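Collecting Forward-View Driving Examples for the Landik Lane-Keeping Model

Purpose of this guide

This page sets out the procedure for gathering road examples with the Landik vehicle. It covers preparation, driving, review and handover to the training group. It applies to all drivers and reviewers working on the Belmonte route in June. Staff who have not yet completed the vehicle safety course may review recordings but may not drive.

The learning system is trained on short examples. Each example pairs a forward view of the road with the steering angle and speed recorded at the same moment. An example is useful only when both parts are present and their clocks agree.

1. Prepare the vehicle

Park on level ground and start the recorder before starting the route. Clean the windshield inside and out. Remove papers, phone holders and other loose items from the top of the dashboard.

Open the Rova logging program and confirm that three signals are active: forward view, steering angle and speed. Turn the steering wheel slowly from one side to the other and watch the trace. If the trace lags behind the wheel, restart the logger and repeat the check. Do not begin a run with a known delay in the hope of correcting it later.

Enter the run number, the driver's initials and the weather code. The weather code describes conditions at the start of the run. A change along the way is entered by the reviewer.

2. Drive the residential section

Drive as an attentive driver would on any ordinary trip. The model learns from what the driver does, and exaggerated smoothness is as unhelpful as careless steering. Keep to the posted limit and leave a normal following distance when another car is ahead.

Residential stretches supply many of the examples in which other traffic, driveways and parked cars appear together. Do not close up on a leading car in order to obtain a larger view of it. Cars at different distances are wanted, including those parked well off the roadway.
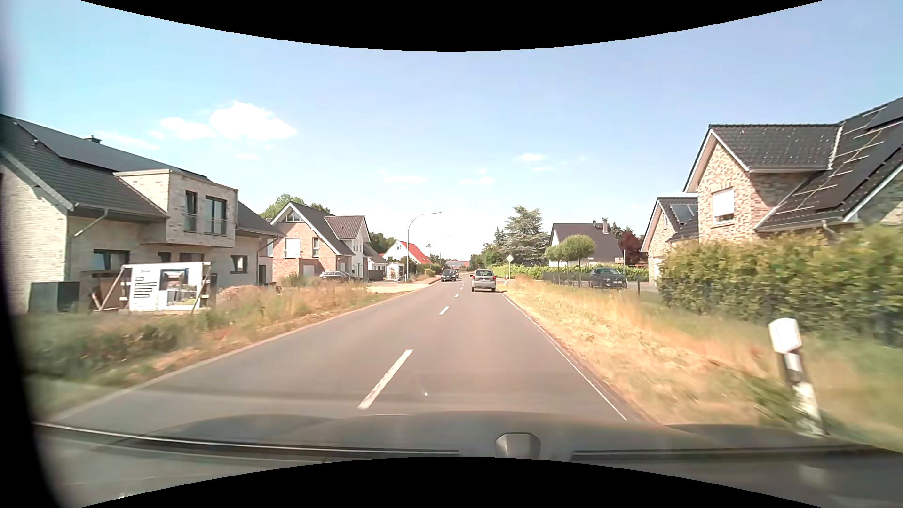

3. Drive the open section

Continue onto the open section without stopping the recorder. Stopping between sections creates two files with separate clocks, and joining them takes considerable time.

Hold a steady position in the lane. Where tree shadows fall across the pavement, steer as you would on an evenly lit surface. Early versions of the model mistook the border of a dark shadow for the edge of the lane, and examples of normal driving through shade are the remedy. Shadow that covers part of a center dash is of particular value, as is oncoming traffic met on a partly shaded road.

If a maneuver is required for safety, carry it out at once. Press the event button afterward, when it is safe to do so. The button marks the preceding portion of the run for review and does not interrupt recording.

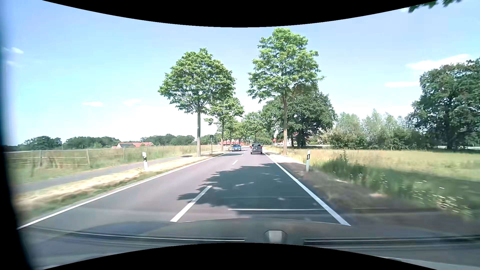

Leena Suominen asks whether a run should be repeated when most of it was spent behind the same vehicle. It need not be, provided that the following distance varied and the lane markings remained in view. She adds that reviewers should tag the whole stretch as "following," so that the training group can limit its share in the final set.

4. Review the run

Review is carried out in Eveser, on the same workday if possible. Open the run and play it once at normal speed without tagging. On the second pass, apply the following tags:

Lane markings: clear, partly hidden or missing.
Traffic: none, same direction, oncoming or both.
Light: even, mixed or low.
Reflection: none, slight or strong.

Use the "strong" reflection tag when a windshield reflection lies over the roadway itself. Reflections confined to the area above the hood are tagged "slight." Neither tag removes an example from the set — the model will meet reflections in use and must be trained with them.

Stretches with no other vehicles are kept as well. They show how the driver follows the edge lines and center dashes alone, and a gentle bend under trees is harder for the model than it may seem to a person.

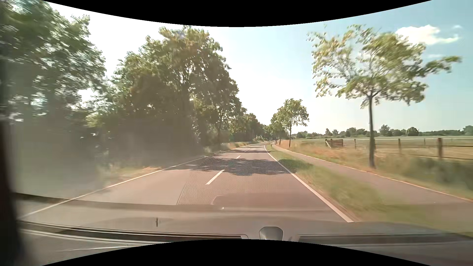

Reading time: 4 minutes

5. Select and hand over

Eveser divides each reviewed run into examples and removes near-duplicates. A typical run yields 871 examples before this step and 700 after it. If fewer than 400 remain, return the run to the reviewer and check the speed signal first.

Assign complete runs to either the training set or the test set. Never divide one run between the two. Neighboring examples resemble each other closely, and a divided run will make the model's test results look better than they are.

Before handover, confirm that:

The run number matches the driver's log.
Every event mark has been opened and given a tag.
License plates have been masked in the export copy.
The original recording is stored in the restricted folder.

Enter the handover in the Rova register and set the run to "closed." Corrections to a closed run require a new version number and a short note stating which tags were changed.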